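Skimitex set

Skimitex is a set of demonstrations gathered for training robot arms on tidying jobs, mostly putting cloth items into drawers. It was recorded at Furnimbridge over one July by a small crew under Takumi Kuroda. No robot moves during recording. A person does the job with a gripper in each hand, and the learning system gets the grippers' view plus their path through the room.

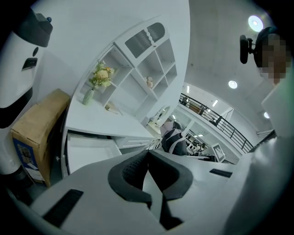 Recording. Each try is called a run. Starts with the drawer already open, ends when the operator lets go and backs off. 710 runs kept in the first release, 100 of them held back for testing. Runs where tracking dropped out were thrown away — no patching. The grippers see through very wide lenses, so the same desk and shelves turn up in nearly every clip. Kuroda wanted it that way at first, then changed his mind and asked for more rooms.

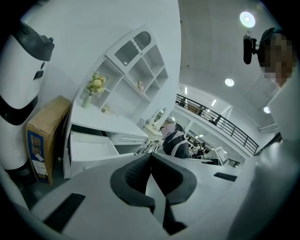
Passers-by were left in. Faces are blurred before anything leaves the building. Colour is not corrected.

Head view. Added partway through, 376 runs have it. Helps sort out which hand did what, and gives the labellers a veiw of both markers at once.
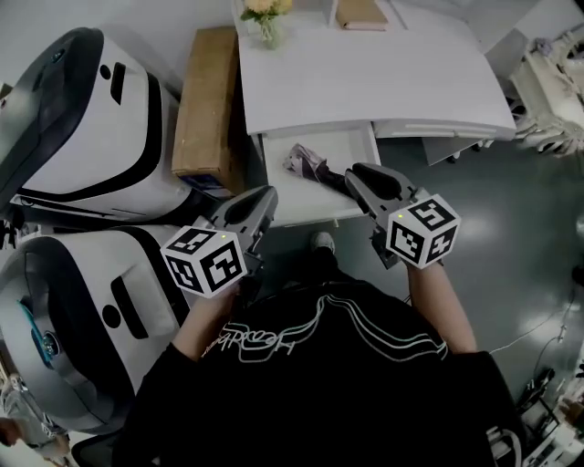 Operator with two grippers at the open drawer, marker cubes on both.

Items. 16 in all, most of them soft. Cloth is the hard part: it folds differently every time and can hide the fingers from the lens. Labels are kept short (reach, grasp, carry, release) and are done by hand.
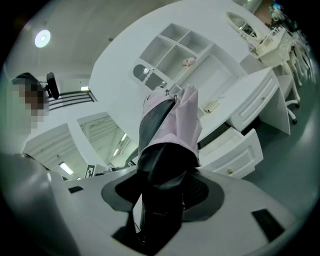 Gripper view, pink and black fabric item held over the desk area.

Later versions. A second release, Ginivel, uses the same file layout but but adds hard objects. Arai is the playback tool for both.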